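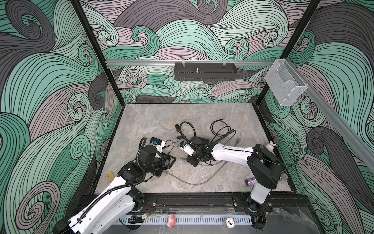 Viernes, 26/2/21 - masa madre, día grande

¡Por fin ha salido el pan! Llevo desde Reyes peleándome con el centeno y esta mañana, cuando he abierto la cazuela, me he puesto a gritar yo sola en la cocina. Corteza oscura, una oreja enorme, y un olor que llegaba hasta el rellano (la vecina del tercero ha llamado al timbre a ver qué pasaba, y se ha llevado media hogaza).

Apunto la receta antes de que se me olvide: 285 gramos de harina de fuerza, 15 de centeno integral, la sal a ojo como siempre y el agua templada. Dos pliegues anoche, a la nevera, y al horno a las ocho. El cambio ha sido la masa madre nueva, la que me mandó Severino desde Astorga en un bote de mermelada. Dice que tiene 33 años y que era de su suegra. Yo me lo creo todo, porque sube como loca.

El olivado que me gusta es el que da vueltas, con el corte en espiral, y hoy me he atrevido. Llevo toda la semana dibujando rizos en los márgenes de la agenda, en verde y en gris, olas que se enroscan unas dentro de otras, y quería ver si la cuchilla me seguía la mano. Pues a medias - el rizo de fuera perfecto, el de dentro se cerró en el horno. Me da igual, ¡estaba riquísimo!

Por la tarde he escrito a Murdo Cowie para contárselo. Él sigue con sus tortas de avena de MacLeish y jura que el trigo está sobrevalorado. Le he prometido que en marzo, si nos dejan movernos, le llevo una hogaza y lo discutimos con mantequilla delante.

Mañana pruebo con nueces y un puñado de pasas. Sacar el bote de la nevera antes de acostarme y comprar harina, que queda un culín.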